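소속을 묻는 말들
이주 연구와 번역의 문제, 그리고 '공동체'라는 오래된 단어

사회과학에서 '공동체'만큼 자주 쓰이면서도 합의된 정의를 얻지 못한 용어는 드물다. 지역 정책 문서는 공동체를 행정 구역과 거의 같은 뜻으로 사용하고, 종교 연구는 신념을 공유하는 집단을, 이주 연구는 출신지를 매개로 연결된 사람들을 가리킬 때 이 단어를 쓴다. 같은 학술지의 같은 호 안에서도 세 가지 용법이 나란히 등장하는 일이 흔하며, 독자는 문맥에 기대어 그 차이를 짐작해야 한다.

항구 도시 브레불뷔(Brevulby)에서 진행된 언어·이주 연구 사업 '지미크(Zimik)'는 이 문제를 정면으로 다룬 보기 드문 시도이다. 사업을 주관한 아카(Ackah) 연구소는 '공동체'라는 단어가 어떤 경로로 정책 언어가 되었으며, 그 과정에서 누구의 경험이 지워졌는지를 추적하는 데 목적을 두었다. 본지는 최근 공개된 최종 보고서를 바탕으로 그 내용과 쟁점을 살펴본다.

용어의 이력

보고서의 첫 부분은 개념사에 할애되어 있다. 19세기 후반 이래 공동체는 대체로 상실의 언어로 서술되어 왔다. 산업화와 도시화가 진행되면서 친족과 이웃의 결속이 해체되고, 그 자리를 계약과 이해관계가 대신하였다는 설명이다. 이 서술은 오랫동안 사회학 입문 과정의 출발점이었고, 지금도 도시 재생 사업의 취지문에서 거의 원형 그대로 발견된다.

연구진은 이러한 서술이 전제하는 '과거의 온전한 공동체'가 사료로 뒷받침되는 경우가 많지 않다고 지적한다. 브레불뷔의 경우 옛 부두 지구는 오늘날 끈끈한 이웃 관계의 상징으로 회고되지만, 교구 기록과 임대 장부를 대조한 결과 세대주의 교체가 매우 잦았던 것으로 나타났다. 한 골목에 34가구가 등재되어 있던 장부에서 10년 뒤에도 같은 성(姓)이 확인되는 가구는 소수에 그쳤다. 상시적인 이동이 이루어지던 장소가 후대의 기억 속에서 정주의 공간으로 재구성된 셈이다.

보고서는 그 재구성의 시점을 지구 철거 계획이 발표된 시기로 본다. 철거에 반대하는 주민 단체와 철거를 추진하는 시 당국이 모두 '공동체의 보존'을 내세웠고, 양측의 문서에서 이 단어의 사용 빈도가 함께 높아졌다. 대립하는 두 입장이 하나의 어휘를 공유하면서 단어의 의미는 오히려 넓고 모호해졌다는 것이 연구진의 판단이다.

조사 방법과 자료

지미크 사업의 자료는 크게 두 갈래로 나뉜다. 하나는 시 의회 회의록, 복지 부서의 내부 지침, 지역 신문 기사 등 2,000건이 넘는 문서 자료이고, 다른 하나는 이주 1세대와 2세대 주민 208명을 대상으로 한 심층 면담이다. 면담은 응답자가 선택한 언어로 진행되었으며, 녹취록은 원어와 번역문을 함께 보관하는 방식을 취하였다.

문서 분석에는 아카 연구소가 별도로 구축한 주석 체계 '메키코(Mekico)'가 사용되었다. 메키코는 단어의 출현 횟수를 집계하는 데 그치지 않고, 해당 단어의 주어가 누구인지, 화자가 자신을 그 안에 포함하는지를 표시하도록 설계되어 있다. 예컨대 "우리 공동체"와 "그 공동체"는 동일한 명사를 포함하지만 전혀 다른 항목으로 분류된다. 두 명의 주석자가 독립적으로 작업한 뒤 불일치 항목을 협의하였고, 협의로도 해소되지 않은 항목은 미결 상태로 남겨 보고서 부록에 수록하였다.

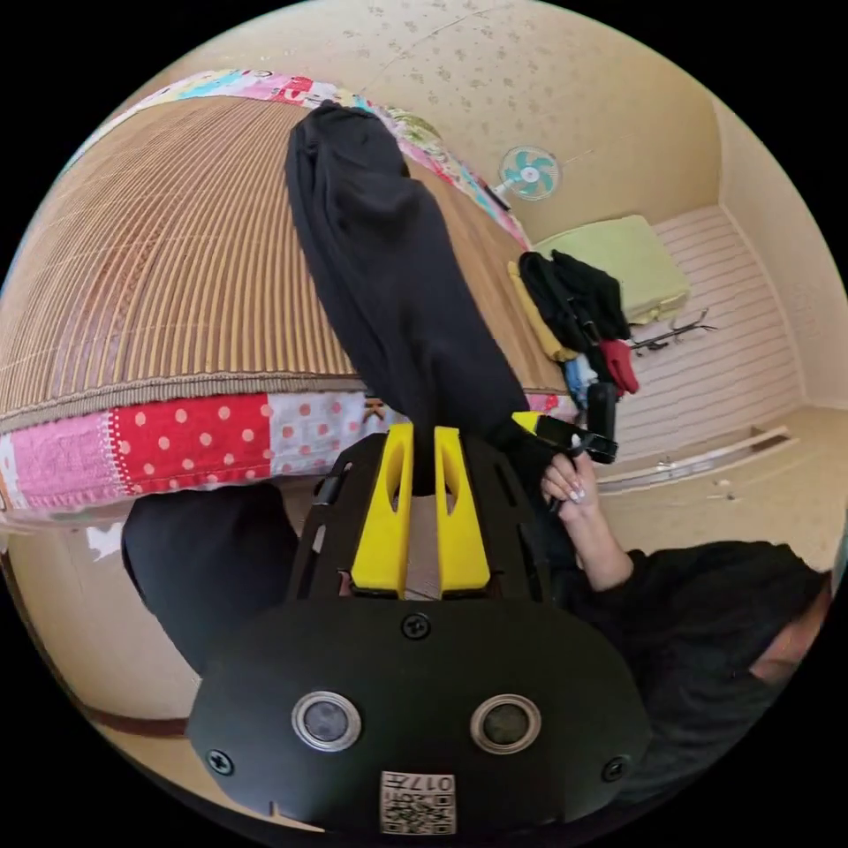 번역이 드러내는 것

보고서에서 가장 주목할 만한 부분은 면담의 번역 과정을 다룬 장이다. 응답자 다수는 '공동체'에 정확히 대응하는 단어를 자신의 모어에서 찾지 못하였다. 어떤 응답자는 '같은 우물을 쓰는 사람들'에 해당하는 표현을 사용하였고, 다른 응답자는 장례에 참석할 의무가 있는 범위를 가리키는 친족 용어를 제시하였다. 행정 기관의 통역 과정에서는 이 표현들이 모두 '공동체'로 옮겨졌다.

연구진은 이를 단순한 오역으로 처리하지 않는다. 통역 지침 자체가 특정 어휘를 권장하고 있었고, 지원금 신청 서류 또한 신청 단체가 스스로를 '공동체'로 규정할 것을 요구하였기 때문이다. 그 결과 장례의 의무로 엮인 느슨한 관계망이 서류상으로는 대표자와 정관을 갖춘 단체가 되었다. 일부 응답자는 대표자로 등록된 사실 때문에 관계망 내부에서 갈등을 겪었다고 진술하였다.

반대로 새로운 범주를 적극적으로 활용한 사례도 있다. 출신 지역이 서로 다른 여성들이 하나의 단체로 등록하여 회합 장소를 확보하고, 이후 실제로 상호 부조 조직을 운영하게 된 경우이다. 행정 언어가 기존의 관계를 왜곡할 수 있는 동시에 없던 관계를 만들어 내기도 한다는 점에서, 보고서는 범주의 강제성과 생산성을 함께 논의할 필요가 있다고 본다.

세대에 따른 차이

2세대 응답자의 진술은 1세대와 뚜렷한 대비를 이룬다. 이들은 '공동체'라는 단어를 능숙하게 사용하지만, 자신을 그 구성원으로 소개하는 일에는 신중하였다. 학교와 언론에서 이 단어가 주로 문제 상황을 보도할 때 쓰였다는 기억이 반복적으로 언급되었다. 메키코 주석 결과도 이와 부합한다. 지역 신문에서 이주민과 결합한 '공동체'의 용례 중 500건을 추출해 검토한 결과, 화자가 자신을 포함한 경우는 극히 드물었다.

다만 연구진은 이 결과를 세대 간 단절로 해석하는 데 반대한다. 2세대 응답자들은 명절 음식의 조달, 친척의 병원 동행, 송금과 같은 구체적 행위를 설명할 때 1세대와 거의 같은 범위의 사람들을 언급하였다. 관계의 실질은 상당 부분 이어지고 있으며, 달라진 것은 그 관계에 붙이는 이름이라는 설명이다.

남은 쟁점

보고서에 대한 학계의 평가는 엇갈린다. 정책 언어와 일상 언어를 하나의 틀에서 비교한 점은 높이 평가되고 있으나, 면담 대상이 단체 등록 경험이 있는 주민에 치우쳐 있다는 비판도 제기되었다. 연구진 역시 등록을 거부하였거나 시도하지 않은 이들의 경험이 충분히 반영되지 못하였음을 인정하고 있다.

개념사 부분에 대해서도 보완을 요구하는 의견이 있다. 유럽 중심의 논의를 길게 검토한 데 비하여 응답자들의 출신 지역에서 전개된 사회사상은 각주에서 간략히 언급되었을 뿐이다. 번역의 비대칭을 문제 삼은 연구가 이론의 차원에서는 같은 비대칭을 되풀이하였다는 지적은 후속 연구에서 검토되어야 할 사안이다.

아카 연구소는 4월부터 메키코의 주석 지침과 미결 항목 목록을 연구자에게 개방하고 있다. 면담 녹취록은 응답자의 동의 범위에 따라 열람이 제한되며, 원어 자료의 열람을 희망하는 연구자는 연구 계획서를 별도로 제출하여야 한다.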